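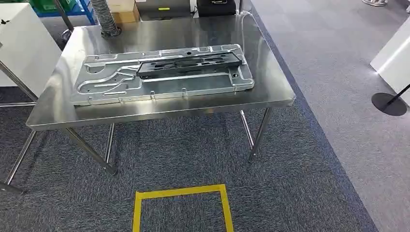
Aluminum plate on the steel table

Subject: Re: [ward-list] Doors this Saturday?

> Are we still knocking doors in the Vilis precinct this Saturday, or has
> everything moved to Flallia Street? Also, do we have enough of the Pretorius
> Hall forum flyers? I can take 40 if somebody drops them on my porch. And what
> do I say when people ask where our candidate stands on the bus levy?

Yes, still on, and we'd love to have you! Vilis first, Flallia Street after lunch if legs hold up. Meet at 9:30 in the lot behind Coso Bakery (the side with the bike rack, they need the front spaces for customers).

Flyers: we picked up 200 more last night and they look great – much easier to read than the first batch, with the forum time in big type at the top. Your 40 will be on your porch by Friday supper.

On the levy, she's for it, and she said so again at the Flallia meeting. The short version is that it keeps the Route 66 bus running after 7 p.m. and on weekends. If people want the tax numbers, please don't guess! Write down their address and we'll get a sheet to them.

We had 25 people out last time, in that wind, and so many good talks on porches. One couple on the Vilis side hadn't voted in a city race before and kept us there for half an hour with questions – I loved it. They want a yard sign too, so if you get the east half of the list, please bring them one.

Clipboards are in short supply. Bring your own if you have one, plus a pen that works in the cold.

See you Saturday!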